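Clisiteo Supporters' Prediction League: Your Questions

Hi, Etelka Bognár here. I run the prediction league for people who follow Clisiteo, and my inbox fills up every February with the same handful of questions, so I've put my answers in one place. If yours isn't covered, write to me and I'll probably add it.

What is the prediction league?

It's a season-long guessing game for people who like soccer and enjoy being wrong in public. Before each round you send in a score for every match in our division, and you get points depending on how close you were. There's also a bonus sheet at the start of the season (final table, top scorer, first manager out of a job) and that's where most of the arguments come from!

Do I have to be a Clisiteo fan?

Nope. We have a good number of Fetberg people in there, and one of them, Zoltán Fülöp, won the whole thing last season, which I am still hearing about. You do have to put up with the message board being mostly about Clisiteo, though. If we've just lost at home, maybe give it an hour before you post anything cheerful.

How does the scoring work?

An exact score gets you 4 points. The right winner and the right goal difference gets you two, and the right winner alone gets you one. For draws, calling a draw with the wrong score is worth two, same as the goal difference rule. I've been asked if 0-0 should be worth extra, because so few people are brave enough to pick it, and my answer is still no. If you want to pick 0-0 every week, go for it, but you're not getting a medal from me.

What about cup games?

We only count the score after 90 minutes plus stoppage time. Extra time and penalties don't matter for us. I know this is annoying when you had 2-1 and the winner goes in eight minutes into extra time (it happened to me in the quarterfinal and I sulked for days), but it keeps things simple and it's how we've done it from the start.

When is the deadline?

Kickoff of the first match in the round. I used to allow late picks for the games that hadn't started yet, and it turned into a mess, with people sending me three picks at noon and another two at 2:30. So now it's one deadline for everybody. The form locks by itself and I can't open it again, even if you ask really nicely.

What happens if I miss a week?

You get the lowest score anyone managed that round, minus one point. It can't go below zero. This was Miklós Halász's idea and I thought it was a bit harsh at first, but it does work better than giving people nothing. One bad weekend away from your phone won't wreck your season, and you still have a reason to remember next time.

A match got postponed. Do my picks still count?

Yes, your original pick stays in and gets scored whenever the game is finally played. You can't change it. So if you had us winning 3-0 back when Benedek Szűcs was fit, and the game gets moved to a week when he's out with that hamstring again, well, you're stuck with 3-0. Same as the rest of us.

If a match is abandoned and the league orders a full replay, we use the replay. If they let the score stand, we use that.

How do you break ties?

Most exact scores first. If that's level, we look at the bonus sheet. If that's level too, there's the goals question, where you guess the total number of goals in the season for the whole division. Last year's answer was 807, and the closest guess was off by just three. We've never had to go further than that. I suppose we'd toss a coin.

How many people play?

We finished last season with 2537 entries, counting everyone who sent in at least one round. Don't let that put you off! You can set up a mini league with your friends or your office and pretty much ignore the big table. I'm in one with my sister and her neighbors and I care about that one a lot more.

Can I see old tables?

The ones from the website, yes, they're under Archive. The older stuff is on paper. Cherry Mae Pangilinan has been typing it up in the evenings and she's got most of it done, apart from one season where somebody spilled coffee on the sheets.

Is there any trick to picking scores?

Oh boy. I'm the wrong person to ask, since my best finish is somewhere in the middle. But I did go through a pile of old entries, and the folks near the top pick a lot of 1-0s, 1-1s and 2-1s. They hardly ever pick anyone to score four.

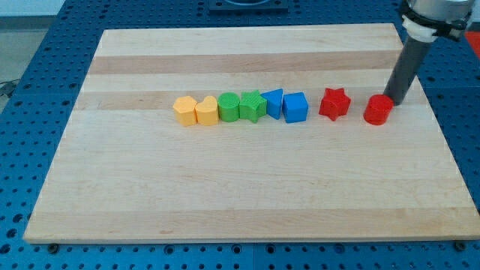

They also go against their own team when they need to. I can't do it. I had Clisiteo to beat Clatunon away, a place where we have won exactly once since I started going to games, and I had us winning by two. We lost 3-0 and the third was an own goal from a corner that we were taking short in the first half of the same move. Don't ask.

Who makes the final call in a dispute?

Me, and then Miklós if you think I've been unfair. We go by the official result on the league's own site. If they change who scored a goal afterward, it can affect the top scorer bonus, but we stop making changes two weeks after the last match.

What do I win?

There's the Cordier Cup, named after the bar where the first league was drawn up on a napkin in 1957. It's small, it's dented, and you have to give it back. You also get to choose one question for next season's bonus sheet. Zoltán picked "How many yellow cards will the Fetberg goalkeeper get?" and the answer so far is more than you'd think.

Can I join halfway through the season?

Sure. You start on the same points as whoever is last in the table that day, and you skip the bonus sheet. Use the sign-up form, pick a team name that I can read out loud in front of my mother, and get your first picks in before kickoff.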